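We use cookies to keep this site working and to see which pages get read. By continuing you agree to this. Accept | Settings

About Fuvance

Fuvance makes one product and runs one service. The product is the Drevell, a hand-held gripper kit that a person carries through a job so the job can later be taught to a robot arm. The service is the recording itself, for customers who want the data and would prefer to leave the handling to us.

The company started with two people and a rented bench. We were building pick stations for a parts distributor called Bakker, and most of our time went into teaching each station by hand with a pendant. It was slow, and the people who knew the work best, the packers, had no part in it. We made a gripper they could hold and asked them to do their normal work with it. The first version was too heavy on the wrist. The second one is close to what we ship today.

What you get

A Drevell kit comes in one case. It holds the gripper, a spare set of finger pads, two batteries, a charger, a mounting plate and a set of printed markers for the work area. The same fingers bolt onto the robot side, so what the operator picks up with the hand tool is picked up later with the same shape and the same grip surface. Pads wear out and are sold separately. Changing them takes a hex key and a few minutes.

The software is called Rovport. It checks each recording when the gripper goes back in its cradle and flags the ones with missing tracking or a blocked view. You can throw those out on the spot and do the task again. Files stay on your own machine unless you choose to send them to us. 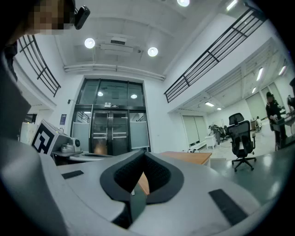
Mirjam De Smet

I run the recording service and I also write most of what is on this site, so if something here is unclear, write to me.

Our recording work is done on an open ground floor with work tables and a mezzanine overhead. We like having a large room. Ceiling lights, railings and glass doors all end up in the view, and a robot that has only seen a bare white booth tends to do badly in a real building. People go about their work at other tables while we record, and we leave it that way.

A normal order is 1,000 recordings of a single task. Before we start, you send us the parts and a short written description of how the job should be done. We do a small batch first and send it over. Please look at it closely. Most of the changes customers ask for are about the order of the steps or where a part is set down, and these are easy to fix early on and expensive later.

We have recorded 121 different tasks so far. Most are sorting, packing and loading small parts. We have also done cable routing and some lab bench work.

What it does not do

The Drevell is a two-finger tool. It is not meant for heavy parts, for anything that needs a suction cup, or for wet areas. If your job calls for force control we will tell you so and suggest you look at another kind of system. We also don't sell robot arms. We will help you fit the fingers to the arm you have, and the adapter drawings are free to download.

Working with us

Kits are built to order. New operators get a morning of training, either here or at your site, and by lunch they are usually recording on their own. Support is by email and phone, and you will speak to someone who builds or uses the kit.

We take visitors most weeks except in May, when the floor is closed for maintenance. Bring a few of your parts and we will try them on the bench with you.

Sign up for the Fuvance newsletter. Enter your email address. You can unsubscribe at any time.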